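3.2 The bell-frame at Prirken and the problem of the second tier

Anyone who has read the older guidebooks will know that the tower at Prirken is "wholly of one build". Anyone who has climbed it will know that it is nothing of the kind. The lower stage is of coursed rubble with wide joints, the upper of squared blocks laid by people who plainly thought little of the work beneath them, and the join between the two has been plastered over so often that it now stands out like a belt.

Fujimoto dated the change by the string course, which he took to be copied from the chapel at Tsuji. We are less sure. The Tsuji moulding has a hollow under the roll, and the Prirken one has a hollow only where the weather has made it. Uchida, in her notes on the western group of churches, avoids the question by calling both examples "related", a word that has saved many a chapter in this field, including one or two of ours.

The timber is more helpful. The bell-frame rests on two beams that were cut for some other building, to judge by the empty mortices along their upper faces. The parish accounts record a payment of 96 shillings for "old tymber from Tidix", where the priory barn was being pulled down, and a further 2 shillings for beer. The beer is the only item in the whole account to have been paid promptly.

If the beams are from the barn, the upper stage cannot be earlier than the barn's demolition, and the neat sequence set out in the guidebooks slips by at least 50 years. This has not been welcomed locally, where a board in the porch still promises visitors 700 years of unaltered masonry.

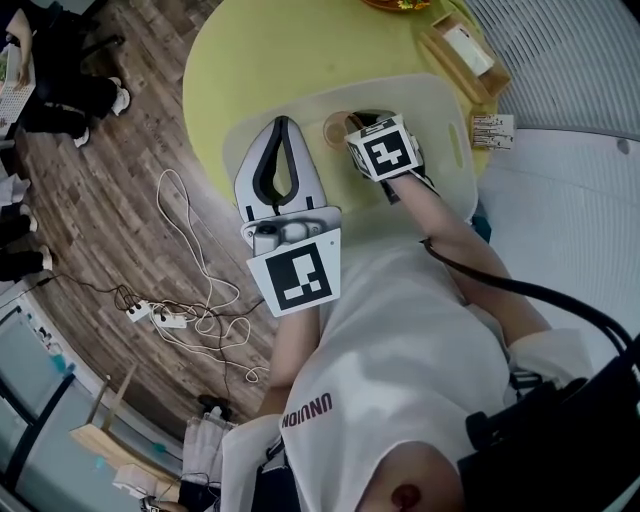 Figure 4

The openings of the belfry raise a separate difficulty. Three of the four have paired lights under a round arch, as one would hope. The fourth, on the north side, has a single light with a flat head, and has usually been explained as a repair. Its jambs, however, are bonded into the wall on both sides without any sign of disturbance, so the repair would have to be as old as the thing it was repairing. We prefer to think that the masons ran short of shafts and trusted that few people would look at the north side, which until our survey in March was a sound judgement.

The west door, reset under the Trureo bequest, is dealt with in section 3.3.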